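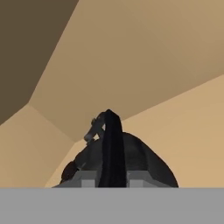
Cirillo 9v9 Portable Football Goal

Brorkau Sports Ground Equipment
Goals and Nets > Youth Football > Portable

The Cirillo is a freestanding aluminium goal for youth matches and training at the 9v9 format. It is sold in pairs to clubs, schools and local authorities, and is suitable for both natural grass and artificial surfaces. The goal is supplied with net, net clips, wheels and the Provon rear anchor bar.

Purchasers replacing goals from the earlier Cirillo range should note that the uprights have been changed from round to oval section. Existing nets will fit the new frame. Existing clips will not.

Frame

The uprights and crossbar are made from extruded aluminium with an internal reinforcing rib. The corner joints are fully welded before delivery, and the crossbar is joined to the uprights on site with the bolts provided. All visible surfaces of the front frame are finished in white polyester powder coating. The side and rear frame is left in mill finish unless a coated frame is requested at the time of order, for which an additional charge applies.

A continuous channel runs along the back of the uprights and crossbar to take the net clips. No hooks, metal or otherwise, are fitted to any part of the goal, and purchasers are asked not to add them.

Provon anchor bar

The Provon bar forms the rear ground member of the goal and carries the ballast. The weights are sealed inside the bar during manufacture and cannot be removed by users. On grass, the bar should also be secured with the ground anchors supplied. On artificial surfaces, where anchors cannot be driven, the bar must be used together with the additional saddle weights listed under Accessories.

The goal must not be used, or left standing, without the anchor bar in place. Brorkau accepts no responsibility for goals that have been altered, or which have been fitted with ballast from another supplier.

Wheels and movement

A wheel is fitted at each end of the side frames and is lowered by a lever. When the lever is raised, the full length of the frame rests on the ground. The tyres are puncture-proof and do not need to be inflated.

The goal should be moved only by adults who have read the handling sheet. It should be wheeled forwards, at walking pace, with the net tied up to the crossbar. It should never be dragged with the wheels raised. Children must not assist with moving the goal, and must not climb on it or swing from the crossbar at any time.

Net

The net is knotless white polyethylene, cut to a box shape so that it hangs clear of the goal line. Nets in club colours, including striped patterns, can be made to order. These are not returnable.

Nets should be taken down at the end of the season and stored dry. Mowing close to a net that has been left on the ground is the most common cause of damage reported to our service department.

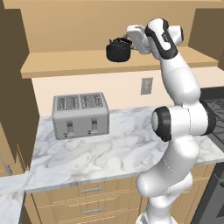 Kettle on the upper wooden shelf.

Contents of the standard pair

Front frames, in sections
Side frames with wheels fitted
Provon anchor bars
Box nets and clips
Ground anchors for grass
Bolts, washers and assembly key
Handling sheet and inspection record

Accessories

Saddle weights for artificial surfaces
Spare clips, by the bag
Spare wheel and lever assembly
Replacement net, white
Replacement net, club colours (made to order)
Security chain with padlock
Warning labels, replacement set

Assembly

Assembly requires 2 adults and no special tools beyond the key supplied. The goal should be put together lying face down on level ground, and raised only when every bolt has been tightened. The anchor bar is fitted before the goal is raised. Full instructions, with drawings, are packed with the front frame.

An assembly service is available within the delivery area of our Zudovham depot. The fitter will assemble the goals, check them for stability and complete the first entry in the inspection record. This service must be booked when the order is placed and cannot be added on the day of delivery.

Inspection and care

The goals should be checked before each use by the person in charge of the session. The check should cover the bolts, the welded corners, the wheels, the clips and the anchor bar. Any goal found to be loose, cracked or unstable should be taken out of use at once and marked accordingly.

A fuller inspection should be made each September and entered in the record. Clubs sharing a ground are advised to agree in writing which of them is responsible for this. When not in use, goals should be chained together face to face, or to a fixed structure, in a position where they do not obstruct gates or paths.

The powder coating may be cleaned with warm water and a mild detergent. Solvents and pressure washers should not be used. Line-marking paint is best wiped off while still wet.

Guarantee

The frame is guaranteed for 9 years against failure of the welds under normal use. The wheels and levers are guaranteed for 3 years. Nets, clips and labels are regarded as consumable items and are not covered. A claim must be supported by a copy of the inspection record and the order number.

Ordering and delivery

Orders are accepted from clubs, schools, leagues and public bodies. Official purchase orders should be sent by email or post, and should state the playing surface on which the goals will be used. Deliveries are made to the kerbside by a vehicle with a tail lift, and the purchaser should arrange for help to be present for unloading. Goods should be examined before the delivery note is signed.

Prices are available on request and exclude delivery. Schools ordering more than a single pair may ask for a combined quotation.

Enquiries about this product should be addressed to Aušra Urbonaitė, Sales Office, Brorkau, Zudovham.

Page last revised 2 July 2024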